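Two layers at the window

Ljubica Grgić has been making and hanging curtains for Gostora, a small workroom in Skuravard, long enough to have firm views on them. Her first is that most people buy too little fabric.

"They measure the glass and order to that," she said when we met at the workroom in February. "Then they draw the curtain and it hangs flat like a bed sheet. I ask for double the width on a sheer. On a heavy curtain you can get away with less."

Most of her work is in flats, where customers want a sheer for the daytime and a blackout curtain for the night. She kept count last year for the first time and came to 118 windows, nearly all of them with the two layers.

The trouble with two layers, she said, is that they get in each other's way. The sheer slips behind the heavy one, or both are pulled by the same handful and the hooks come off the track.
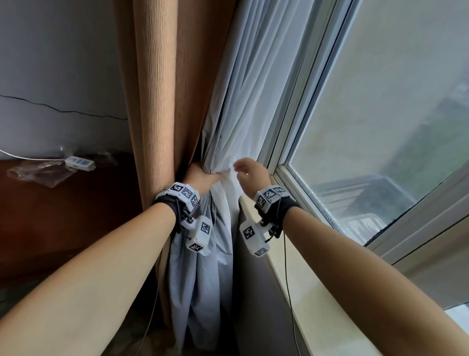

"Take the sheer on its own," Grgić said. "Find where the two meet, get your hand into the folds and move it along a bit at a time. Don't tug from the bottom. If it sticks, go and look at the track."

She dresses new curtains by hand, running the folds down from the heading and tying them loosely for two nights. Blackout cloth takes longer to settle.

Suha Bataineh, who runs the cutting table, joined us halfway through. She disagrees with Grgić about washing. "Ljubica says twice a year for sheers. I say when they look grey," she said. "Cool wash, 40 at the very most, and hang them back up damp. I never iron them."

Blackout curtains she would vacuum with the soft brush and otherwise leave alone, as some coatings crack in the machine.

On colour, the two agree. A tan or light brown goes with most walls and doesn't show dust, and a pale sheer next to it keeps the room from looking heavy. Bataineh has tried to interest customers in dark green. So far she has sold one pair, to her sister.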